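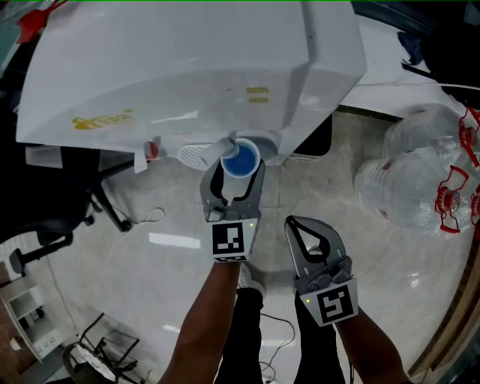
Haris Tanoli wrote back this morning that filling a cup is the wrong chore to start on, that anyone who watches it done will say it looks solved, and that we should spend the month on folding instead. I disagree and told him so. Putting my reasons down before I forget them.

September 11, 2020
Water dispenser, cup filling

Where things stand: 224 episodes by hand with the two grippers, left on the cup, right on the tap. Went through 100 of them this afternoon and threw out 59. Most of those were me starting before both units had settled. A few were bad in a more useful way: cup under the spout but too far forward, so the stream lands on the rim.

The cup is small and light. Squeeze too hard and it deforms, too soft and it turns in the fingers as it fills. By hand I correct for that without thinking, and I can see it in the traces, a slow close of the left fingers over the whole pour. The Mellus policy does not do it. It picks one width at the start and keeps it. Fine for an empty cup, no good for a full one.

Second problem is knowing when to stop. I go by the sound and by looking down into the cup. From the head view the spout and the tap parts hide a lot of that. Bangash wants to stop on a timer. That works until the bottle runs low and the flow changes, and then you have a wet floor. I would sooner add a wrist view and see what we get.

Third, the tap itself. Pushing is easy. Letting go cleanly is not – the finger pad drags on the way back and sometimes the flow carries on for a second.

So, can a machine do this chore yet? With the cup already in hand and somebody standing by, yes, up to 900 ml before I lose confidence in it. Fetching the cup, filling it and carrying it to a desk, no. Swapping the bottle, not with these fingers at all. The Grevthorpe arms could take the weight but I have no grip for the neck.

To do:
Re-record the 59, wait for both green lights first.
Try softer pads on the left gripper – ask Sturkix if they still have the ones from January.
Log finger width at 10 points through the pour instead of start and end.
Answer Haris on folding. He can have the second half of the month if the stop problem is done by then.
Mop by the dispenser before leaving.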